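Home | Guides | Kitchen | Plumbing bits | Ask me

Section 3: Fitting the Trovo under-sink water filter

OK, you've got the box open and the parts spread out on a towel. Good! This section covers getting the filter plumbed in and flushed. I've put in three of these now (mine, my sister's, and one for my neighbor Hanna Boiko, who paid me in plum cake), so most of my mistakes are already out of the way.

Before you start

Clear everything out from under the sink. Yes, all of it, including the bag of bags. You'll want a flashlight, a small adjustable wrench, a bowl, and an old towel to kneel on.

CAUTION: Cold line only. Hot water will ruin the cartridge, and the housing isn't made for it either.

1. Shut off the cold valve under the sink, clockwise until it stops. Don't lean on it if it's stiff, just work it back and forth a little.

2. Open the cold tap and let it run out. Leave it open.

3. Put the bowl under the valve and undo the supply hose. There's always more water in there than you'd think.

4. Screw the brass tee onto the valve by hand, then give it a quarter turn with the wrench. I cracked my first one by going further, and the replacement (part 3656) took ages to come.

5. Hook the supply hose back up to one side of the tee and push the blue tube into the other. Push until you feel a second little click, then tug it. If it slides out, the end probably isn't cut square, so trim it and try again.

6. Hang the bracket on the side wall of the cabinet, high enough that you can drop the housing down to change the cartridge. I forgot this at my sister's and we got to drill all over again.

Note: The cartridge is number 3936. The 245 looks almost the same but it's shorter and won't seal, so check the label before you tear the wrapper.

7. Drop in the cartridge, wipe a bit of the supplied grease on the O-ring, and spin the housing on by hand. Close the tap.
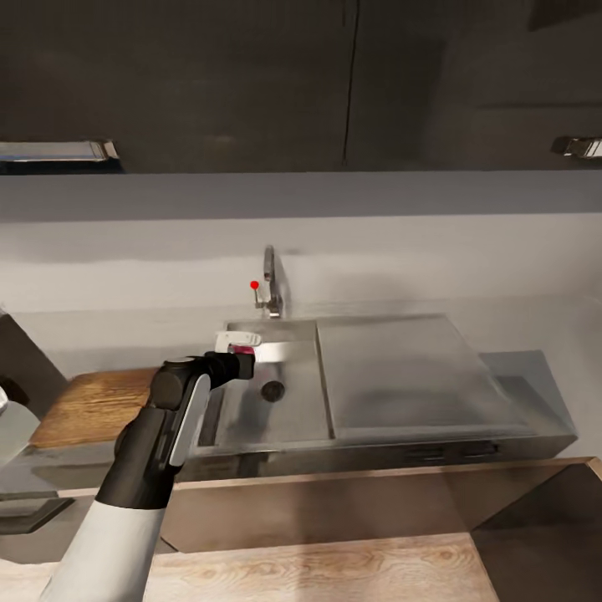 8. Open the cold valve slowly, half a turn at first. Run a dry paper towel around every joint and look for wet spots. A drip at the tee usually wants just a nudge with the wrench.

9. Now flush it. Run the cold tap until the gray water clears, then keep going for another ten minutes. Go make a sandwich!

10. Check the joints again before bed, and once more in the morning.

Next: Section 4, Changing the cartridge

Questions? Use the Ask me page | © Arsen Kravchuk | Back to top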